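**From:** Morfudd Yorath
**To:** Addale hall users list
**Date:** 30th September
**Subject:** Re: Sheeting, and who has it

Guoqing Wan wrote:

> Morfudd, could you tell people what we are doing about covers before the ceiling work starts? Last time half the room was under three layers and the other half was under good intentions. I am still getting plaster out of the piano stool. Also, is the Mekcombe sheeting any use or should I send it back? Gangadharan says it is too thin. Gangadharan says that about most things.
>
> Guoqing

Guoqing, and everyone else who has been copied in against their will,

Keep the Mekcombe sheeting. It is thin, I grant you, and it has the manners of a wet carrier bag, but it goes over corners without tearing and it folds up small enough to lose in a cupboard. We paid 113 pounds for the lot and I'm not sending it back to save Gangadharan's feelings.

The decorators want everything off the walls and under plastic by the evening before they start. Large things stay where they are and get covered there. Please don't drag the long table into the corridor again. It went out in ten minutes and took most of a weekend to come back.

Use the wide sheet for anything low and flat and let it lie loose. If you pull it tight it splits, and then we have two sheets, neither of them wide. The clear film is for awkward shapes: wrap it round, bunch up whatever is left over and tape it down. It will look like a badly posted parcel. The dust doesn't mind. 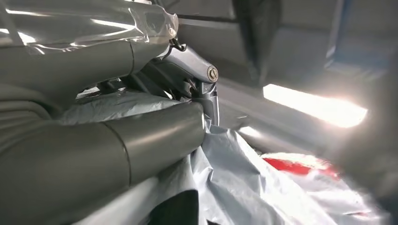

On tape, I would ask for some restraint. The see-through sort stretches as you pull it and then sulks, so cut it before you need it and fold one end over for whoever has to take it off in November. That will be me. I spent last November with a butter knife and a bad temper, and the shelf by the door still has a stripe. Brown parcel tape is banned. Kamala, I know you have a roll. I have seen the roll.

The Trurnine cupboard has what's left of the old dust sheets, which are cotton and heavy and smell of Joseph's shed. They are fine for the floor. Keep them off the chairs, particularly the green ones, unless you want to sit on that smell until spring.

Tharun has the key and is about after 16 hundred hours, as he insists on putting it. Anyone who needs a stepladder should ask him for that as well, and bring it back to the same wall.

Still wanted: scissors that cut, a marker pen, and the lid of the blue crate. If your name is on something in the room and you care about it, cover it yourself, as my wrapping is quick and not much admired.

Morfudd

P.S. Guoqing, try a dry paintbrush on the piano stool.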